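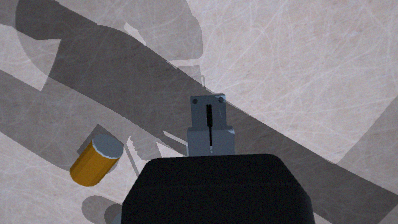 Light gray and off-white, with thin whitish veins.

About Wevell

Wevell is a small company for the care and repair of stone surfaces inside buildings. We work on floors, stairs, window sills, kitchen tops and table tops. Our workshop is in Hirnar, and most of our customers live or work within 51 kilometers of it. For bigger floors we travel also further, if we can find a place to sleep.

We do not sell new stone. This question comes to us very often on the telephone, so we write it here at the beginning. If you need new stone, we can tell you what to ask when you visit a dealer, but you must buy it from the dealer.

How it started

The company was opened in the year 2000, in one half of a garage for trucks. Before that, the two founders were employed at Ceretti, a stone yard which made mostly stairs and grave borders. At Ceretti there was always a corner with pieces that came back from customers: a sill with a broken nose, a table top with a wine ring, a step which had lost its edge when a piano was carried up. The yard had no time for such pieces. They stayed in the corner until somebody complained, and then a new piece was cut and the old one went to the crusher.

The founders began to repair those pieces in the evening, with permission. After some time it was more work than two evenings in a week could carry, and they asked if they could take the corner with them. Ceretti agreed and gave also an old bridge polisher, which we used until its motor could not be wound again. The yard closed some years later. We have still its sample shelves, and its name is still written on the side of them in green paint.

What we do

The largest part of our work is honing and polishing of floors that have become dull. A floor in an entrance hall gets sand from the shoes every day, and sand is harder than most of the stone that people like to have. We grind in several steps, with water, from a coarse disc to a fine one. Between the steps the floor must be washed completely clean, otherwise one grain from the coarse step makes scratches in the fine step. The washing takes nearly as much time as the grinding. Customers are sometimes surprised to see it on the bill, and we are happy to explain.

The second part is stains and etching. These are two different things, and it helps us if you know the difference when you call. A stain is something that went into the stone, for example oil or rust. It is usually darker than the area near it. An etch is a place where acid has eaten the polish, for example from lemon, vinegar or a bathroom cleaner. It looks like a dull or lighter spot and you can often feel it with the finger. A stain we try to pull out with a poultice, a kind of paste that dries slowly over one or two days. An etch cannot be pulled out, it must be polished again.

The third part is chips, cracks and open joints. We fill them with resin or with a lime mortar, depending on the place. We mix the color by eye in daylight next to the window, and we make always a trial on a loose piece or in a corner under the furniture. A repair can be made quiet but it cannot be made invisible from every side. When the sun comes in low you may find it again. We prefer to say this before the work than after.

Our record book

Every job gets a card. On the card we write which stone it was, as well as we could tell, what was wrong, which discs and which products were used, and how the customer was cleaning the surface before. When we come back after some years, the card is the first thing we look for. At the start of this year there were 2969 cards in the drawers. They are on paper. We tried a computer program for them, but the stone dust and the keyboard were not friends, and we returned to paper.

The cards have taught us some things which we did not learn at Ceretti. Cleaning products do more harm than feet. Kitchens with a dark top call us sooner than kitchens with a light top, even when the damage is the same, because on a dark polished stone you see every dull spot. And a floor that was sealed too thick is slower to bring in order than a floor that was never sealed.

The people

We are a small team and everybody grinds, also the person who answers the telephone. That is why you hear often the answering machine in the morning. New colleagues spend their first winter in the workshop with table tops and sills, and only then go to floors in people's homes. In a home you must also know how to cover a doorway, where to put the dirty water, and when to stop for the day so the family can cook.

We take one apprentice at a time. The practical training is with us, and the lessons about types of stone are given at Mac an tSaoi, the trade school where we ourselves go back from time to time for a course. If you are interested in this work, please write to us in January, when we plan the places. Good marks in school are welcome. Patience with slow work is more important for us, and a driving license is useful.

Looking after your stone yourself

We would like that you need us seldom. Please use warm water and a neutral soap without acid. Put felt under the chairs. A mat at the door, long enough for three steps, keeps out much of the sand. If wine or juice falls on a calcareous stone such as marble or limestone, dab it up with a cloth and do not rub, then rinse with clean water. Do not use vinegar against lime marks there, although many websites say so. For kitchens we have a one-page sheet, which you can take home from the workshop for free.

Prices and visits

A visit to look at the surface costs a fixed small sum, which we take off the bill if you give us the work. With good photographs in daylight we can often say something by email already, but the final price we give only after touching the stone. The smallest job we accept is one window sill. The largest until now was a hall of 2000 square meters, which we did in sections during the nights.

Small pieces can be brought to the workshop. Please call before, so there is someone to help you carry. The ramp is behind the building, on the side of the river, and the bell there is louder than the one at the front.

In the holiday time in summer we close for two weeks, and the answering machine tells you the dates.

This page was last changed on January 16, 2026.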